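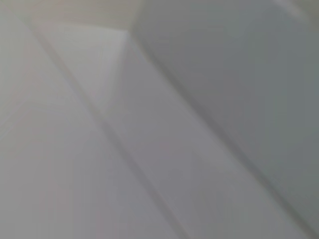 Close to the fold: one long straight crease between pale grey planes.

Tips for buying a small robot arm for the home workshop
By Ekaette Babalola

I make gift boxes and card sleeves in the back room of my house, and since October I have a small arm on the bench which helps me with the folding and the stacking. Many readers of this page have written to me with the same question: what must I put aside before I buy one? I have collected my notes below. They are for light work, with paper, card and thin plastic sheet. For wood and metal you should ask a person who works with them.

Write the job down first

Before you look at any shop, take a sheet of paper and write the job in one sentence. Mine was: "Pick a creased blank from the pile, hold it while I glue, put it in the tray." When I had this sentence I could cross out half of the arms in the catalogue, which were made for heavy lifting. If your sentence has the word "and" in it many times, you have several jobs, and you should choose the most boring one to begin with.

Do the job by hand for one hour and watch where your hands go. How far do they reach? Do they turn the sheet over? Turning over is the expensive part. A simple arm can pick and place very nicely, but turning a soft sheet usually needs a better wrist or a second tool.

The price of the arm is not the whole price

My full budget was £3000. I thought the arm could take all of it, and I am glad that I waited. The arm itself, a second-hand Tusby, took a little more than half. The rest went on things I had not thought of: a gripper for sheets, a power supply with the right plug, a heavy board to bolt it on, a stop button, delivery, and a small table lamp.

So my advice is to write two columns. In the first one put the arm. In the second one put everything that must be there on the first day before the arm can move. If the second column is empty you have forgotten to fill it.

Ask also about the software. Some sellers give it with the arm, some ask for money every month. A monthly fee of £38 does not look like much on the order page, but please multiply it before you sign. For me it would have cost more over the years than the gripper. I took the version without a fee, and I do miss the nice drawing screen sometimes.

Grippers for paper and card

Hard fingers leave marks on a crease. Soft finger pads are cheap, and a strip of silicone baking mat, cut with scissors and stuck on with double-sided tape, does almost as well as the pads from the maker. Change the strip when it becomes shiny.

Suction cups are good on smooth plastic and on coated card. On ordinary paper they often pick up two sheets together. Fan the pile with your thumb before you load it, the same as you do with a printer.

Buy spare cups in the same order. I paid delivery twice for a thing which weighs less than a biscuit.

If the gripper has a small camera on it, try it with your own material before you pay. White card is difficult. When the camera comes near, a folded white sheet becomes only pale areas with a line between them, and one plane looks very like the next. Some cameras also cannot focus at a short distance, so ask the seller what the shortest distance is. A lamp placed low and to one side gives the crease a darker shadow. With my ceiling light alone it was too even. If this is still not enough, draw a pencil mark on the part of the blank that will be hidden by glue.

Measure the bench, then measure again with the arm stretched out

The size in the catalogue is normally for the arm when it is parked. Cut a piece of string as long as the reach, pin one end where the base will stand, and walk the other end round. My string touched the shelf with the varnish tins. The shelf was moved before the arm came.

Leave free space behind the base for the cables. Put felt or a thin rubber sheet under the board, or the neighbours will hear every movement in the evening. I stop mine at 8 in the evening in any case.

Buying used

My arm came from Wekenum, a shop which takes back equipment from schools and small firms. They let me stay with it for the whole morning. If you go to see a used arm, take your own card with you and do these things there:

Move each joint slowly by hand with the power off, if the maker allows this. It should feel the same all the way.
Run it for a long time and touch the motor covers. Warm is normal. If you take your hand away quickly, ask why.
Make it return to the same pencil dot again and again. Look at the dot and not at the screen.
Ask for the charger, the cables and the bolts in the original size. Missing bolts are a nuisance.
Ask if spare belts are still sold, and write down the part number.

I looked also at a Cesar, which was cheaper and quieter, but the spare parts had a waiting time of 6 weeks. For a hobby it is fine. With orders to send before the holidays I did not dare.

Renting for a short time

My cousin Tamuno has a stationery business and he rents an arm only for the busy season. I thought this was money thrown away, and then he showed me his figures and I was less sure. Renting includes repair, and the arm goes away when the wedding invitations are finished. If you have steady work the whole year, buying is better. If your work comes in waves, ask for a rental price before you decide.

Small savings

Trays: old baking trays with a paper lining are as good as the parts trays, and easier to clean.
Board: a piece of thick kitchen worktop, sold as an offcut, is heavy and flat.
Cable ties: use the ones with hook and loop, you will open them often.
Dust: paper dust goes everywhere. A soft paintbrush on the joints every week costs nothing.

Do not save on the stop button. Put it where your left hand is when the right hand is holding the glue, and try it each morning before the first box.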